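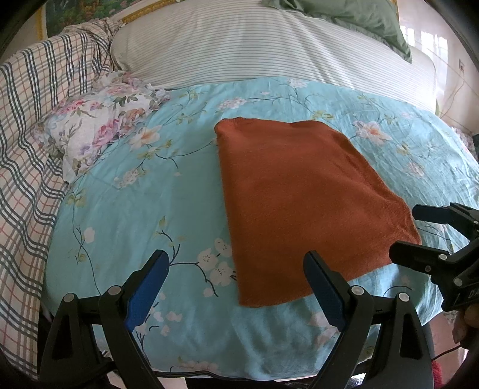

Guesthouse owners in Branden will no longer have to change towels and bed linen every day under new lodging rules approved by the town council.

The change, which takes effect at the start of next year, replaces a 1988 ordinance that required a full change of towels every morning and fresh sheets every second night, whether or not the guest was staying on. Owners of small guesthouses have asked for years to have it dropped.

Under the new rules, sheets and towels must be changed between guests and at least once every four nights during a longer stay. Guests can still ask for clean linen at any time, and the guesthouse has to provide it the same day at no extra charge. A notice explaining this must be left in each room or handed over at check-in.

The rules apply to places with fewer than 40 beds. The two larger hotels near the Zorngate exit are covered by state licensing and are not affected.

Council member Hadiza Ogundipe, who wrote the proposal, said the old ordinance dated from a time when most visitors stayed one night on their way to the coast. The average stay is now closer to four nights, according to figures the town collects with its lodging tax.

"We had people washing towels that had been used once," Ogundipe said at the meeting. "The owners were paying for it and so was the water system."

The town has 562 registered guest beds, most of them in family homes along Mill Street and on the hill above the old station. The public works department told the council that laundry from lodging adds noticeably to demand in late summer, when the reservoir is at its lowest. In September the town asked residents to stop watering lawns for two weeks.

Amedeo Marchetti, who has run a six-room guesthouse on Mill Street since 2003, said he expects to cut his washing by more than half. He sends sheets out to Plurau, a commercial laundry in the next town, and washes the towels himself.

"The towels wear out from washing long before they wear out from guests," Marchetti said. "I buy new ones every spring. Maybe now I can skip a year."

Reet Org, manager of the Plurau laundry, said the company will lose some work from Branden but does not plan to cut jobs. She said the laundry has been short-staffed since last year and turned away business from a nursing home this summer.

The vote was 5 to 2. Guido Bellini, one of the two members who voted against it, said he supported dropping the daily towel change but thought four nights was too long for sheets. He offered an amendment to make it three nights, which failed.

Bellini also asked how the town would check that the rules were being followed. Under the old ordinance, inspectors visited each guesthouse once a year and looked at laundry records. The visits will continue, but owners will now keep a simple log showing the date linen was changed in each room. The fine for not keeping the log is $75 for a first offense and can go up to $1000 for repeated ones.

Marisa Santoro of the Pace Street Residents Group spoke during public comment and asked that private rooms rented through websites be held to the same standard. The town clerk said they already are if they are registered, though she did not have a count of those that are not. The council agreed to take up registration of short-term rentals at a later meeting.

Copies of the new rules and the linen log form can be picked up at the town office. Owners who want to switch before the new year may apply in writing, and the clerk said requests will take about a week to process.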